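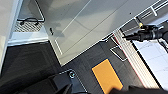 Irja Koivisto says the machines will be hanging up our coats before they can find them, and I've been chewing on that since I got home from Flallside. She meant that the arm part is pretty far along, and knowing what to reach for is the hard bit.

Posted 7/30/24

I spent a morning at the Kullar workshop out there, where they're trying to find out if robot arms can take on plain old chores — the closet stuff, the drawer stuff, the picking-up-after-people stuff. I was there in May too, and I'll admit I left that visit pretty unimpressed. One shirt, 16 minutes, and then a person had to step in and finish the job!

This time the mood was better. Kullar says it has logged 3,000 tries at small household jobs since spring, and the team keeps a tally on paper by the door (I loved that). On the last batch of 20 pickups from low down, where things land when you drop them, 18 went fine. The two that didn't were both thin, flat things, and I have trouble with those myself when my nails are short.

What got me was how much of a chore is just getting into position. White cabinet doors, carpet down below, a bright yellow card on the floor — you or I would bend over and be done with it. An arm has to work out where the floor is first, and which way to come in so it doesn't bump the furniture.

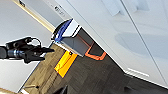 So what about the closet?

Clothes are the part I really wanted to see, because laundry is my least favorite thing on earth. A maroon garment hanging by a thin white strap from a black hook doesn't sound like much of a challenge, but straps swing, cloth folds over itself, and a dark sleeve next to another dark sleeve is a puzzle even for me at six in the morning. Kullar wants its closet routine ready for a trial at Aravena, a small hotel up the road, and Skorkano, the uniform shop, has asked for a turn after that.

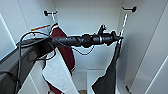
Not this year, was the answer from Skorkano when I called to ask if an arm would be putting stock away by the holidays. They'd be happy with one that could do returns overnight, slowly, with the lights on and no customers to dodge. I'd take that deal at my house too. Kullar plans another open morning once the Aravena trial has a start date, and I've already asked for a spot.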